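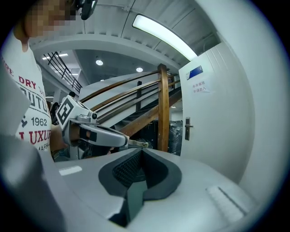

Stairs and door, lower hall, Bronell House

House Diary, Entry 41
Kept by Puspita Nugroho, Building Services

The morning was given to the lower hall. I began with the stairs, as the handrail had been mentioned in the last entry and I had not had time to go over it properly. The three brown rails were wiped down from the post upward with a barely damp cloth, then dried. The post itself needed more attention than the rails. People take hold of it when they turn at the bottom, and the finish there is duller at hand height than it is lower down. I have asked Sriwong to advise on a wood polish that may be used without closing the stairs for the day. The black railing on the landing was dusted, and I found nothing loose in it when I tried it by hand.

The lights in this part of the building were checked before lunch. The long fluorescent fitting and the two round ceiling lights beyond it came on without delay. The long one was replaced last August and gives a strong white light over the whole lower hall, which the staff on the upper floor have remarked on more than once. I have made no change to the switching.

The lever handle on the white door was reported as stiff by the Dallow office. I worked it a number of times and felt a slight catch when pressing it down. It returned to its level position each time. A request has been placed with Derkach under job number 3526 to have the lock looked at. Until that visit, the door should be closed with the handle and should not be pulled to by its edge.

I then turned to the storage, beginning with the wrapped item under the stairs. No name was found on it. It has been entered in the storage list as "wrapped, dark, owner unknown" and left where it was. Under the house rules, goods may be stored for a limited time with the agreement of Building Services, and I can find no record of any such agreement in this case. A notice has gone to all offices asking the owner to come forward.
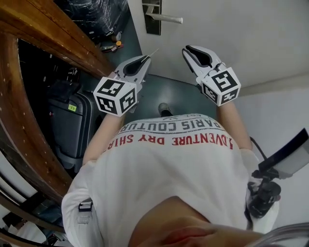 Page last changed: May 17, 2022

The floor on this side of the hall is dark grey and shows dust quickly along the white baseboard. It was swept after lunch and the baseboard was wiped by hand. There are small marks along the edge of the wooden door frame. I tried a soft cloth on two of them and neither came away, so they are put down for the painter's next visit along with the scuffs reported on the upper floor.

The items lying on the floor inside the wooden door, among them an orange cap, are still to be sorted. Anything with a name on it will be returned to its owner, and the rest will go into the lost property box at the front desk for 4 weeks. The bundle in black plastic is to stay closed until its contents have been confirmed. I would prefer to see a shelf put up in there before anything further is brought in, and will raise this with the Dallow office when the lock is discussed.

Stock used today: two cloths, one bag of waste. More cloths are on order.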